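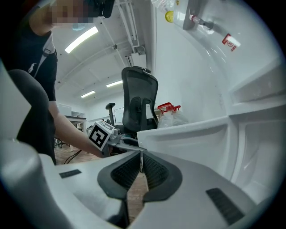
2021-01-30
Workshop notebook, Jaltden handhelds

Started with the finger pads again, as I'd left them half done in October. We've got 2 sets on trial: the ribbed black rubber ones from Le Goff, and the smooth ones Brarkus sent with the first pair of grippers. Did 13 pick-ups with each, same bag of odds and ends, same order. Ribbed wins easily! Thin plastic bags were the worst for the smooth pads, they just skated off, and the ribbed ones only let go twice (both times I was rushing, so I'm half inclined to blame me).

Then on to tracking in Wavatov. Held low in front of the body both cubes stay locked, lovely and steady, but turn the wrist right over and the left one drops out for up to 2 seconds before it comes back. Might be the lighting – the ceiling tubes are harsh on anything white – or might be my exposure setting, which I never wrote down last time. Writing it down this time: fixed, auto off.

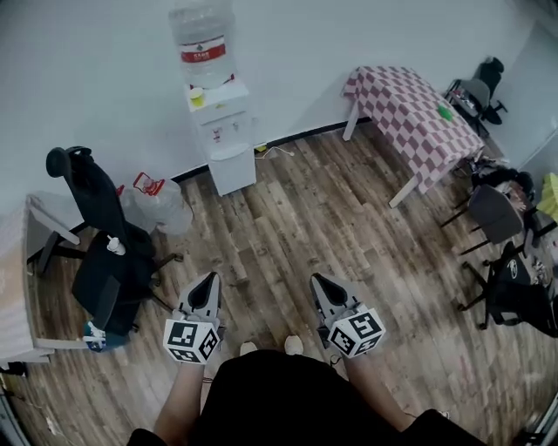

Both grippers held low, marker cubes on.

Still to do: same wrist turn with the lights at the far end off, and swap left and right to see if the dropout follows the gripper or the hand. My money's on the hand. Also order more ribbed pads, and ask Le Goff if they do a softer one.

Jaltden workshop notes | Contact | © 2021 | Back to top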